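Reltamness RK Finger Kit: Set-up and Service Notes

Home > Spares > Grippers > Finger kits

Part no. 1274. Two fingers, rack-driven, with mounting screws. Ships from our Adton counter. In stock.

We sell this kit and we use it, and those two facts don't always sit comfortably together. Reltamness says it is a "maintenance-free" finger set. We don't believe in those. Anything with a rack, a pair of pointed plastic tips and an arm driving it into furniture wants looking at, and the brochure's single paragraph on care won't get you far.

Our own set lives on a drawer-and-handle bench. What follows is how we look after it.

Fitting

Power off at the controller, and don't trust the software stop. Back the old fingers out to full travel by hand before you touch a screw. Each finger is held by hex screws at its mount. Start them all loosely, then close the fingers until the tips line up, then nip them up a bit at a time. If you tighten one side fully first, the tips will miss each other and you'll spend the afternoon blaming the calibration. 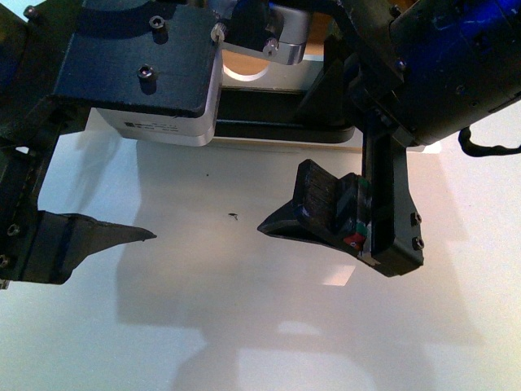 The leaflet says to recalibrate after every 700 cycles. We can't find a reason for that figure and nobody at Reltamness has offered us one. We check zero at the start of a shift and again if the gripper has been knocked.

The rack

Wipe the teeth with a dry lint-free cloth. Don't grease them, whatever the forum says. Grease holds grit, and grit is what chews the teeth. The Berchtold dry lubricant is fine if you must use something, but we've run sets with it and without it and couldn't tell you which was which.

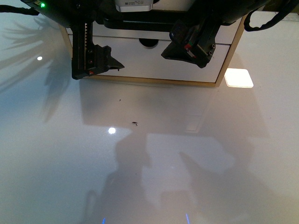

Cable slack is the part most buyers get wrong. Run the full travel slowly with a hand near the stop button and watch for anything going tight. The cable at the right of ours drops in a loose U before it climbs again, and that's the shape you want. Zip-tying it flat to the housing looks tidier and will cost you a connector.

The bench

Test on something dull and repeatable. Ours is a small cabinet with a black bar handle on one drawer and a plain finger hole in the drawer below, so both kinds of grab get a go. Sweep the surface first. Crumbs and fibres are small, but a fussy vision set-up will happily find them for you.

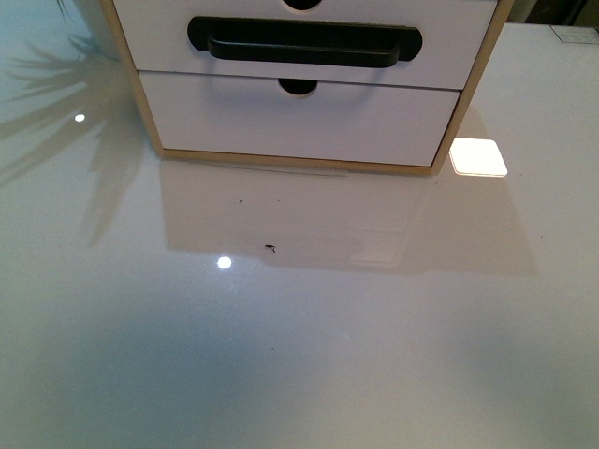
Glossy tops are a nuisance as well. If your detection goes off when the lights come on, try a matte mat before you pay anyone for a software update. Iltance sells a mat for this at a silly price. A bit of grey felt does the same job.

Tip wear

Run a fingernail along the inner edges. Chips and fluff on the tips are normal on a used set, and light scuffing won't hurt a drawer pull. Replace the pair once a tip no longer meets its mate squarely. Always the pair, and no, we don't split kits. 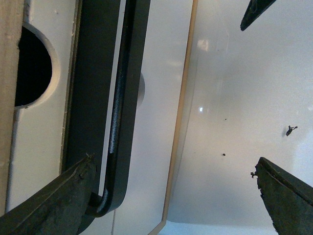 Reltamness quotes a life of 953 hours. Treat that as a number somebody needed for a table. Hard metal handles will shorten it and soft goods will stretch it. We log hours at 300 and have a proper look then, tips first, then the screws.

In the box: left finger, right finger, screws, leaflet. No hex key, which at this price is a bit rich.

Returns: unfitted kits only, in the original bag.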